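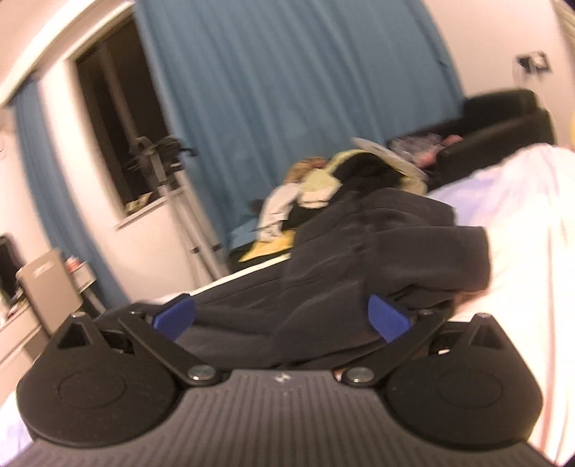 Himero 机器人社最近的课题是叠毯子。社长达吉姆·查拉（Dagim Chala）把这件事讲给家里听，母亲沉默了一会儿，问他这四年学费花得值不值。“她说我在家从来没叠过，”他说，“这个我没法反驳。”社里的做法是人拿着夹爪，在真正的卧室里一遍一遍地做，录下来给机械臂学。夹爪前端两块蓝色指垫，对着床上一团深灰色的毯子，后面还堆着别的东西，一块浅黄绿色的布搭在最上头；窗外已经全黑了。达吉姆说，他们管这个叫“实地条件”。

指导老师贝尔哈努·特克莱亚布（Berhanu Tekleab）教了多年控制课，办公室里摆着三届学生留下的半成品，有一台会自己转圈，没人敢给它通电。他说最早的方案是在实验台上铺一块方巾，颜色鲜艳，四角分明，叠得漂亮极了。“漂亮到我怀疑它只会叠那一块。换了一块毛巾，果然，它把毛巾推到了地上，态度还很坚决。”

于是有了现在的规矩：社员轮流去各人的住处录，床上原来什么样就什么样，不许提前收拾。我问有没有人抗议。达吉姆说有，抗议的主要是室友。

这套东西要拿去参加 Wasden 杯的家务组，比赛在十二月底。规则印了24页，其中叠毯子占半页，剩下的大多在讲什么情况下不算叠好。达吉姆能背出几条：毯子落地扣分，边角露出太多扣分，操作员中途说话提示也扣分。“机器人又听不懂，”他说，“但裁判觉得你喊‘往左’是在作弊。我觉得这是对我们技术的高估。”

目标是在赛前攒够800段录像。我去采访那天，表格上写着109。我问来得及吗，贝尔哈努看了一眼学生，学生看了一眼表格。

“叠一条毯子不难，”达吉姆后来解释，“难的是叠完以后要把它弄乱，再叠。弄乱也有讲究，你连着弄二十次，手就有习惯了，每次都是同一种乱法。训练出来的模型就很擅长对付你这个人的乱。”社里为此吵过一架，有人主张写个程序来随机决定怎么乱，程序写了两个晚上，输出的第一条建议是把毯子放在原处。

现在的办法很土：一个人叠，另一个人负责扔。扔的那位背对着床往后抛，落成什么样算什么样。这个岗位意外地抢手，期中考试前后尤其如此。

录像的姿势也练过。手要稳，动作要慢，合拢之前要停一下。新社员头一周都做得太快，像在抢东西。贝尔哈努看回放时总念叨一句：“你是在教它，不是在跟它比。”达吉姆学他的口音学得很像，学完又补充说老师讲得有道理，因为老师当时就坐在旁边。

机械臂那边的麻烦另算。社里给它起名 Vainio，来历说法不一，有人说是某位学长打错字的结果。Vainio 目前能把毯子对折，第二折时会犹豫，在半空停着，像忘了自己进屋是要拿什么。控制程序叫 Brukex，是上一届写的，注释里留着一句“这行别动”，没写原因。达吉姆动过一次。

“然后呢？”

“然后我又改回去了。”

我问贝尔哈努，花一个学期教机器叠毯子，学生究竟学到了什么。他想了很久，说学到了布料不讲道理。刚体的题目有标准答案，课本上画个方块、标几个箭头，谁都会算。毯子没有箭头。“他们大一进来的时候，觉得机器人就是走路、翻跟头。现在他们能为一个褶子讨论两小时，我认为这是进步，虽然他们的父母可能有别的看法。”

达吉姆的打算要朴素一些。他希望 Vainio 在比赛时叠完第二折，第三折看运气。至于名次，他说去年的队伍连毯子都没夹起来，所以今年只要夹起来了，社史上就得记一笔。

临走时我问他，现在自己在家叠不叠毯子了。他说叠，但得有人录像，不然总觉得白叠。

2023-12-03

分享 24　评论 2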